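Wostier Two-Arm Trainer: demonstration day at Tadedthorpe

Product code W-162
Category: Simulation and training software
Supplied by: Rorkley

The Wostier Two-Arm Trainer is a software package for people who need to plan and rehearse work with a two-armed robot before one is delivered. It runs on a desktop computer. The operator works in a simulated room and sees it from viewpoints on the robot itself.

The trainer can be seen at our open day in Tadedthorpe on Sunday. Doors open at 11. Entry is free, but places at the controls have to be booked. There are 6 desks and each session lasts half an hour. If you only want to watch, you can come in at any time.

What the demonstration covers

Each session begins with the operator's view. Most first-time visitors are used to looking at a robot from the outside, and the view from the body or from behind the gripper takes a few minutes to get used to. It tilts a long way, and walls and doors can end up at odd angles. We leave the tilt uncorrected in the standard set-up. A levelled view can be switched on from the menu.

The room used on the day is called Butkienė. It has a tiled wall with a window, a brick wall, an orange door and a dark red floor. Visitors practise moving each arm separately, then both together, and change between the body view and the gripper view as they go.
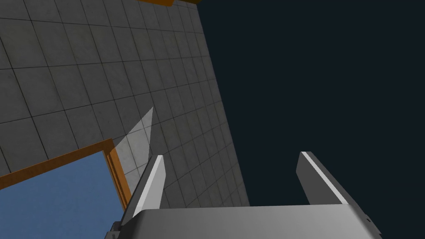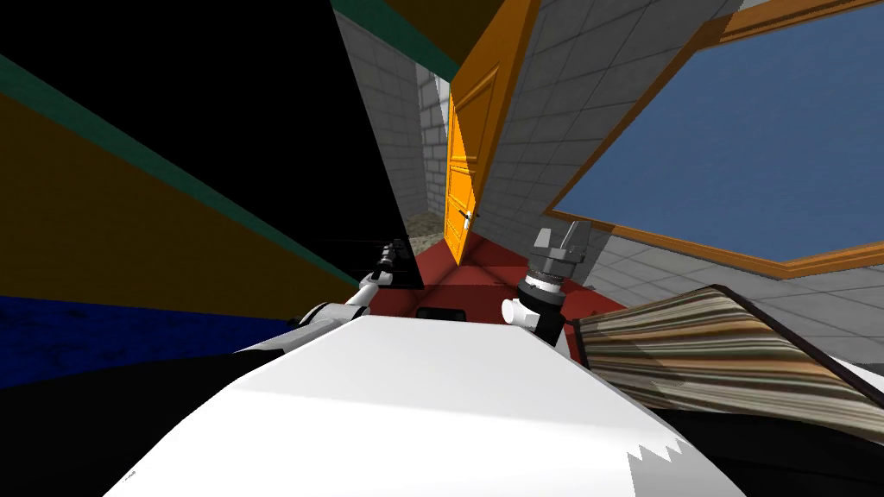 Butkienė room: one view along an open gripper, one over the robot's white body with both arms raised.

What is in the package

Trainer software, single desk licence
Butkienė room and an empty practice room
Body view and gripper views
Session recorder with playback at normal or half speed
Printed operator's guide, 200 pages
Telephone support in office hours

Hand controllers are not included. The software works with a keyboard and mouse, and with most common controllers. Please bring your own to the open day if you would like to check it before buying.

Before you order

The trainer teaches arm movement, reach and the use of the different views. It does not replace the safety training required on a real machine, and it does not produce a programme that can be loaded straight onto one. Recordings can be exported as a table of joint positions.

Surfaces in the supplied rooms are kept plain so that the software will run on an ordinary office computer. Customers who need their own building modelled should ask for a quotation. We need a floor plan, ceiling heights and the sizes of any doors the robot will have to pass through. Furniture can be added later.

Upgrades are free in the first year. After that the licence carries on working, but new rooms are charged separately.

Getting to the open day

The demonstration is on the ground floor of the Rorkley building in Tadedthorpe. The car park is at the back and the entrance is step-free. Tea and coffee are available until the last session. Children are welcome to watch but must be 11 or over to use the controls.

To book a desk, use the form on the contact page and give a first and second choice of time. Schools and colleges wishing to send a group should telephone first. Orders placed on the day are sent out the following week.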